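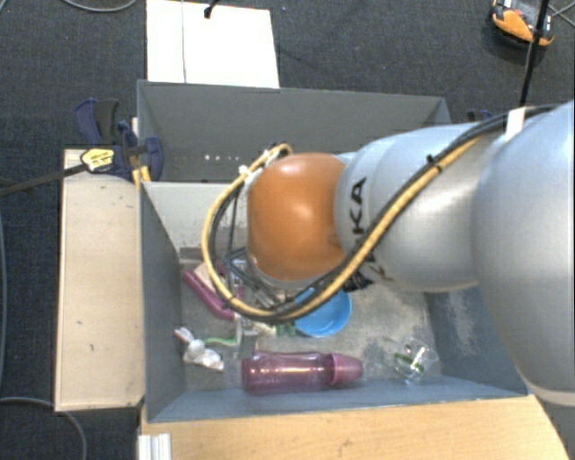

29 October 2025. The plinth for the Asgate piece came back from the fabricators today and it is 2 inches too tall. I measured it twice in the yard and once more after lunch. The drawing was right, so the mistake is theirs, and Harpreet Poirier has already phoned them about cutting it down. While she was on the phone I went back to the color question for the upper form. I have been calling it orange for months without deciding which orange. The glossy one on the rounded joint cover of the KUKA arm is close to what I want, with the silver rim showing under its lower edge. I like that the metal comes in below the color and stops it looking like fruit. I mixed three samples toward it and left them on the windowsill.

The bronze is still at the Bélanger foundry. They say December for the patina, which leaves me very little time before the install. I asked for a photograph of the weld along the back and got one of the front. I will ask again tomorrow.

Spent the rest of the afternoon on the small maquettes. Number four is no good. The two halves lean toward each other in a way that looked tense in plaster and looks tired in wax. I cut it through at the waist and turned the top a quarter, and it improved, but now the base is wrong. Number five I have not touched. I think it may be finished.

Letter from the Trornon gallery. They want 110 words for the wall label and a title. I wrote 200 and crossed most of it out. The title is harder. I had Crossing for a long time, but there must be a Crossing in every sculpture park in the country. Harpreet suggested leaving it untitled with the year. I said no, and then could not think of anything better all evening.

Paid the invoice for the armature steel, $1117, more than I had set aside. The Puvo commission money should cover it if they pay on time - they were late with the first installment.

My wrist is sore again from the rasp. Wrapped it and did some drawing with the left hand, mostly ovals. One of them is worth keeping. Pinned it by the door.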